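2021-01-17

Hi all,

Well, we made it through the first stretch of the Sasmont home reading project, and I owe you a proper update on where the Oyewole grant has gone so far. Grab a coffee, this runs a little long!

The short version is that book bags are going out, families are using them, and I've spent less on books and more on bags than I told you I would. We started handing them out in September from the side door of the library, and by the end of the year we had made 674 loans. My guess back in the application was around 2000 for the full grant period, so we have some ground to make up, but the first few weeks were slow (I was still printing labels at my kitchen table) and the pace since then has been a lot better.

Each bag holds a few books and a sheet for the grown-ups with songs and things to talk about. I rewrote that sheet 2 times. The first one read like homework, and a dad told me so at the door, very politely. The new one is mostly questions you can ask while you're making dinner, and people seem to like it a lot more.

We lean hard on picture books with big, bold art for the youngest kids. They hold up well when you're reading to a baby and a four-year-old at once, and you can talk about the pictures even if English isn't what you speak at home.
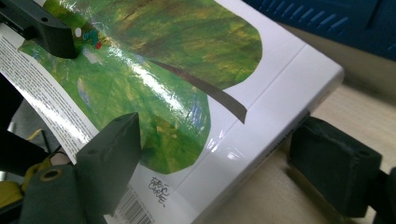 *A picture book with a big painted leaf on the cover.*

Now, money. The canvas bags from Vuvonex cost more than the quote because shipping went up between the order and the invoice. I covered the difference out of the book line, so we bought 40 fewer titles than planned. I'd like to make that up in the spring if you're okay with me moving what's left in the travel line, which I obviously haven't touched. Please let me know either way before I place the next order.

The bags themselves are great, by the way. They wash well and the handles are long enough to hang on a stroller. The zippers on the smaller size are another story, and I won't be ordering those again.

A few families on the Pukirora side of town still can't get to us during pickup hours. I've been dropping bags off on my way home, but that won't work once the numbers grow, so I'm asking the clinic over there if we can keep a shelf in their entryway. They sounded open to it. I should hear back soon.

Still on my list: a simpler sign-out form, more bilingual books (they go out the minute they come back), and a short survey for parents. The receipts are in the shared folder, and I'll add the shipping invoice tonight.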